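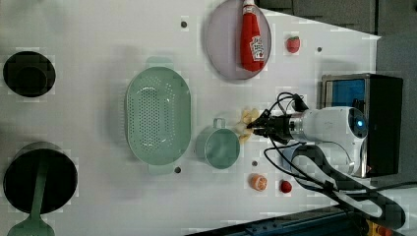 Tollell Kitchen Set: README

Hi, and thanks for downloading this! Tollell is my collection of tabletop pictures of kitchen things, mostly play food mixed in with ordinary cups, pots and plates. It goes with a small sorting-and-setting-the-table project I've been picking away at since August, and people kept asking for the pictures on their own, so I pulled them out and cleaned up the labels.

What you get

There are 1,221 pictures in the folder called table, plus one text file per picture listing what's on it. The lists are plain English, one item per line, lowercase. I wrote every one of them myself (my typing is not great in the evening, so please tell me if you find a "colandar").

The pictures are split into 700 for everyday use and the rest for whatever you like to hold back. I split them by table layout, so two shots of nearly the same arrangement should always land on the same side. If you reshuffle, keep that in mind or your numbers will look much nicer than they deserve.

The things

Nearly everything comes out of one plastic tub that lives under my desk. The regulars are a mint-green colander, a light green mug, a lavender plate, a big black pot, a pale green spatula and a ketchup squeeze bottle with a tomato on the label. Then there's the food: strawberries, orange halves, and a bunch of other stuff that comes and goes depending on what I can find at the bottom of the tub.

I went back and forth on color names for way too long. The colander and the mug are both green, and I call them "mint green" and "light green" so you can tell the lines apart. The plate is "lavender" everywhere. An older copy of the lists had it as "purple" in one batch and I think I caught them all, but search for it anyway.

How I name things

- ketchup is always "ketchup bottle", never "sauce"
- an orange half is "orange half", and I don't write which way up it is
- anything sitting in or on something else gets both names, like "spatula in pot" or "ketchup bottle on plate"
- if part of an item runs out of the picture it still gets a line
- the table itself doesn't get a line, and neither do the screw holes in it

That last one has tripped people up! The holes are small and dark, and if your code is hunting for little round things it will absolutely find them. Potaneck (the little viewer I use for checking lists) has a setting to ignore them, called skip_holes, and it's off by default. Turn it on.

Known problems

Dark round things from straight above are hard. A black cup is basically a circle with a darker circle in it, and I've mislabeled it as a bowl at least 2 times that I know of. Small print on labels is usually not readable, so please don't use this for reading text.

The food is also heavy on fruit. I'd love more vegetables and I have a bag of them waiting, so the next version should be better balanced.

Using it

Unzip, point your script at table, and match files by name. If you're on Velto 2 or later the loader picks up the lists without any setup. Older versions want a file called index.txt, which you can make with the script in the tools folder.

Use it for anything you want, including paid work. A mention is nice but I won't chase you for it. Mistakes in the lists go in the issues tab, and I usually get to them on Monday.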